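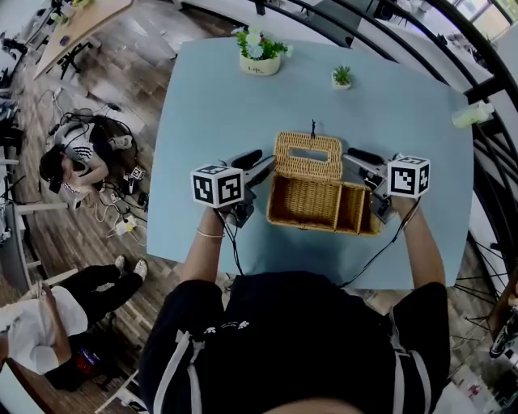

Gumeck 핸드 그리퍼 세트 (양손용)

로봇 학습 데이터를 사람 손으로 직접 모으려는 연구실과 기업을 위한 장비입니다. 그리퍼는 왼손용과 오른손용을 한 조로 판매하며, 한쪽만 따로 구입하실 수 없습니다.

기본 구성
그리퍼 2개 (좌, 우)
마커 큐브 2개
연결 케이블 2개
교체용 손가락 패드 4개

구입 전에 작업 공간을 먼저 계획해 주십시오. 작업자 한 명에게 테이블 한 대가 필요하고, 케이블이 지나가는 길도 필요합니다. 멀티탭 자리는 처음부터 정해 두시는 것이 좋습니다. 나중에 옮기면 케이블을 다시 정리하는 시간이 많이 걸립니다. 테이블은 무늬가 없는 단색을 권합니다.

작업 물건의 예산도 따로 잡아 주십시오. 뚜껑이 있는 바구니, 작은 화분 같은 생활용품이면 충분합니다. 처음 하시는 고객은 그리퍼 값만 계산하고 물건값을 잊는 경우가 자주 있습니다.
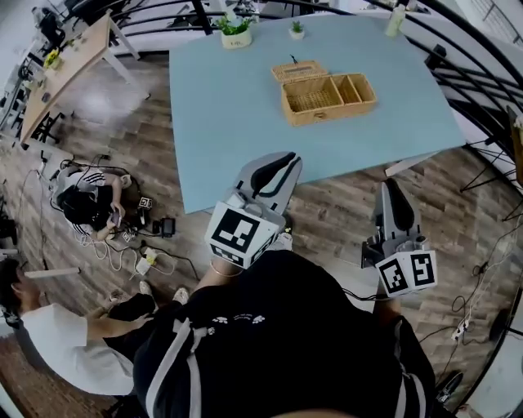
뚜껑을 열고 닫는 작업은 양손을 같이 쓰기 때문에 한 손 작업보다 연습 기간을 길게 잡으셔야 합니다. Urquhart 지점의 경험으로는 새 작업자가 익숙해질 때까지 4일이 걸렸습니다. 이 기간의 인건비도 견적에 넣으시기 바랍니다.

소모품
손가락 패드는 600회 넘게 사용하면 표면 상태를 확인해 주십시오. 마커 큐브는 인쇄면이 긁히면 인식이 나빠지므로 여분 한 조를 같이 주문하시는 고객이 많습니다. 패드와 큐브는 Plukico 부품 번호로도 주문이 됩니다.

납기와 대여
재고가 있으면 19일 안에 Ustorton 창고에서 발송합니다. 3월에는 주문이 몰려서 더 늦을 수 있습니다. 구입을 아직 결정하지 못하신 경우 한 달 대여가 가능하고, 대여료는 구입하실 때 가격에서 빼 드립니다.

견적 문의는 Dirk Eichhorn 앞으로 보내 주십시오. 테이블 수와 작업자 수, 하고 싶은 작업의 종류를 적어 주시면 답이 빨라집니다. 수요일은 출하 작업 때문에 전화를 받기 어렵습니다.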